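Diary, October 2018

Slept badly, up before light. Frost on the inside of the shed window. Began with the desk, as the desk is where the log sheets go missing. 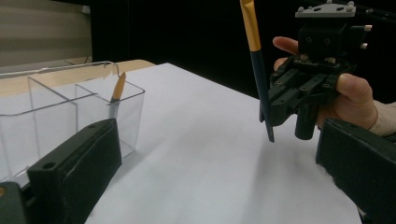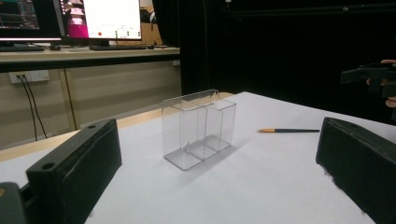 The clear desk organizer, with a pencil or brush.

Finished by breakfast, then out to the rain gauge. Overnight catch was nil. Wiped the funnel and put it back. The level on the post has drifted again toward the north side and will need a shim before the ground freezes hard.

Main job of the day was the well. I have put this off since July, when the water table was at its lowest and it would have been easy. The static level this morning was 30 feet below the top of the casing, measured with the steel tape and chalk. Took a second reading after ten minutes with the pump switched off at the breaker, and the chalk line came up at the same mark. Logged it once and noted the repeat in the margin.

Tyson Beaudoin came over at nine with the pressure gauge he promised. His reads in psi only, with a dial wide enough to be read without glasses. We screwed it onto the drain tee below the tank and ran the kitchen tap until the pump cut in. Cut-in was low. Cut-out was where it should be. The gap between the two has widened, and the pump is running longer per cycle than it did in the spring. Tyson thinks the switch contacts are pitted. I think it is the air charge in the tank. We did both, as the power was off anyway.

Contacts first. Cover off, one nut. The contacts were gray and slightly cratered on the line side. Cleaned them with a strip of fine emery folded double, then blew out the dust. There was a dead earwig under the spring. The small tube that runs from the tee to the underside of the switch was half full of rust scale, which neither of us had allowed for. Cleared it with a length of guitar string. That tube may be the whole fault.

Then the tank. Drained it down to nothing, which takes a long while through a half-inch hose, and the hose had to be moved off the path twice to keep from making a skating rink. Checked the air valve with a tire gauge. It was well under the figure on the label. Brought it up with the hand pump, Tyson doing the first half and me the second. Rule is 2 psi below cut-in, tank empty. Left it for the length of a cup of coffee and checked again. It had held.

Power back on, filled, ran the tap. Cut-in and cut-out now both on the mark. Voltage at the switch 230 with the pump running, and steady. I am not going to claim which of the three jobs did it. In the log I have entered all three under one line.

Tyson stayed for soup. He is thinking of selling the strip along the creek to the people at Denik, who want it for access and have offered him a price he would not tell me. I said he should get the boundary surveyed before he signs anything. He said that would cost him 800 dollars. I said yes.

After lunch, pipe insulation. The old foam on the run from the wellhead to the shed wall has split along the top where the sun gets it. Cut it away in sections and bagged it. New sleeve is thicker and does not want to go around the elbow, so I mitered two short pieces and taped the joint. The tape does not stick well in the cold. Warmed the roll inside my coat for a few minutes at a time and that was good enough. Two feet short at the far end. Wrapped the gap with an old towel and twine for tonight. Need: one length of sleeve, one roll of tape, one brass cap for the drain tee.

Bernice Amissah telephoned at three about the water sample. The lab in Triltitz has moved its drop-off to mornings only, and the bottle has to reach them the same day it is filled. She is driving in anyway this week and will take mine with hers if it is on her porch by seven. So the sample gets drawn at six, in the dark, with the tap run for five minutes first and the aerator off. I have set the bottle by the sink with the lid still sealed. She has had cloudy water since her new pump went in and has been told three different things by the installer. I suggested she let a glass of it stand and see whether it clears from the bottom up or the top down. From the bottom up is air. She went and did it while I held on, and it cleared from the bottom up. She is sending the sample in regardless and I would do the same.

Copied the summer readings into the bound book this evening. The July page has two entries in the wrong column, depth written under temperature. Corrected with a single line through and initials. Also found that I had been rounding the tape readings up to the nearest inch until the middle of the month and to the nearest half inch after that. Left them as they are with a note. The trend is the same either way: a slow fall through the summer, flat through September, and a slight rise now, which fits the rain we had.

Wind went round to the west after dark. Pump cycled once while I was writing this. Timed it from the kitchen by the sound in the wall and it was shorter than yesterday's.

Tomorrow: sample to Bernice before seven. Sleeve, tape and cap from Acheampong, if they open. Shim for the gauge post. Return Tyson's gauge, and his gloves, which he left on the tank.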